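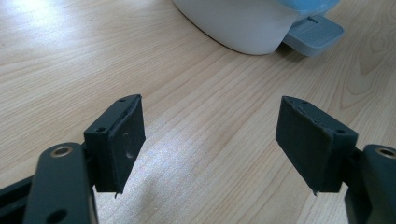
Pledell shared kitchen and furniture, working meeting
Minutes, September

Chair: Latifa Belhaj
Present: 6. Apologies: Gaber.

1. Previous minutes
Accepted with one correction: item 4 should read "Bolport invoice", singular.

2. Tables
The light wood table stays on the carpet for now. L.B. asked that the top be wiped with a damp cloth only, no spray. Avano quoted 200 for refinishing the top. Quote not accepted. To be looked at again once the room plan is settled.

3. Rice cooker
The cooker with the white lid and gray release button is kept. The older one goes to Bolport with the other surplus items. Agreed:
3.1 Lid closed whenever the cooker is on the table.
3.2 Cooker to the right of center, base tab facing the front edge.
3.3 Inner pot washed by whoever cooked, same day.
The measuring cup is missing again. Replacement to be ordered, 2 if sold in pairs.

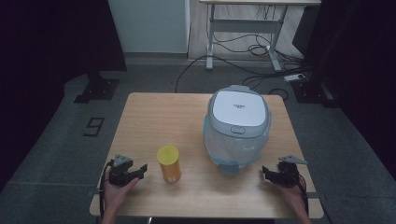

3.4 Small containers go on the left half of the table, upright, cap on. The one with the yellow cap is to get a contents label in block letters. Anything without a label at the end of the month is thrown out.

4. Standing desk
Cables under the white desk frame are still in a tangle. Proposal to fit a tray to the crossbar was carried, one against. The power strip by the foot of the desk is to come up off the floor when the tray is in. The long cable behind the table is to be run along the wall. Gaber to measure.

5. Curtain
Cleaning put off. No price received.

6. Any other business
Request for 2 more hooks by the door. Approved. Question about carpet tiles held over, supplier has not replied.

Actions
L.B.: measuring cup, label
Gaber: cable lengths, tray size
Avano: written copy of quote

Closed 4:40 p.m.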